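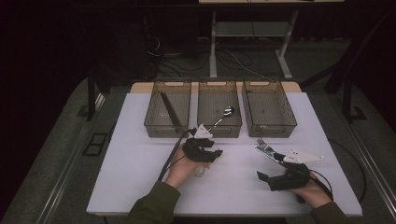 Kitchen drawers have been my weakness for as long as I've had a kitchen, and anyone who has followed the Listudetti pages for a while will know how many times I've promised to deal with mine. I've tried the expanding tray with the slots that are never the right width, and I've tried the big crock by the stove (it looked lovely for a week, and then it was a bouquet of things I couldn't pull out without bringing three others along). What I've settled on is plain open bins, one kind of utensil to each, and I love them more than a person should love a bin. The ones in this gallery are a smoky brown see-through plastic, three in a row along the back of a big white board, with the long dark stick lying slantwise in the left one and the spoon in the middle. The one on the right still looks empty, and I'll admit an empty bin gives me a little thrill every time.

I should say a word about the color, as I get asked about it more than anything else. I started out wanting clear ones, the glassy kind, and I very nearly bought a whole stack of them at Petrauskas before I thought about what my utensils look like on an ordinary April afternoon. They are not a matched set! There are spoons from my grandmother's house, spoons from a cabin we rented once, and a ladle I have no explanation for. Behind crystal clear plastic that all shouts at you. Behind smoky brown it settles down, and you can still tell more or less what's in there without taking the bin out.

The texture matters too, though it took me a while to come around to it. Smooth-bottomed bins let everything slide to the front when you pull them toward you, and then it all slides to the back again when you push them home. A bit of pattern on the floor of the bin slows that down. It does collect crumbs, so mine get a rinse in warm soapy water whenever I think of it, and then they stand upside down on a towel overnight.

I do the sorting on a flat, pale surface with plenty of room, never in the drawer itself. Everything comes out first. The bins go along the far edge where I can reach over them, and the space in front stays free for whatever I'm still making up my mind about. Forks always take me the longest (do the little dessert ones live with the big ones, or are they their own people?), and I generally leave them until I've had a cup of coffee. 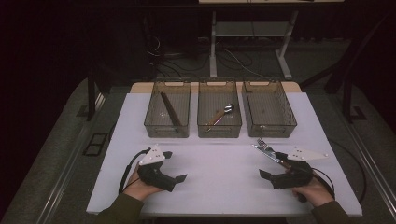
One reader wrote in to say that she had gone the other way entirely and put her forks and spoons together in a single bin, handles all pointing toward her, and that her family had finally stopped asking where things were. She thought a bin for every kind was lovely if you had the drawer for it, but hers is a narrow one next to the dishwasher and holds two bins at the most. She also wanted it known that long stirring things should get a bin to themselves no matter what, even in the smallest kitchen, because they jam the drawer.

I can't argue with that last part. My own long ones go in on the diagonal, corner to corner, and I've measured more than one bin in a store aisle with a wooden spoon I brought from home in my purse. If you're tempted to do the same, measure the inside along the floor and not across the rim, and do remember that your drawer has a height as well. I forgot that with the Rustex bins I had before these. They were handsome and sturdy and 100 millimeters tall, and my drawer was not, so they've gone out to the potting shed, where they hold seed packets and twine and seem perfectly happy.

Do look for a cut-out at the end that you can hook a finger through, too. It sounds like such a small thing, but I now lift the whole bin out and carry it to the table at suppertime, and everyone helps themselves. It has saved me a good deal of walking back and forth, and I've stopped laying out a fork too few.

Next up will be the baking drawer, once I've worked up the nerve. The cookie cutters alone may need a page of their own.

Filed under: Drawers & Cupboards, Small Kitchens, Sorting Days
816 views · 50 shares · Leave a comment
© Listudetti Home Pages | Contact | Back to top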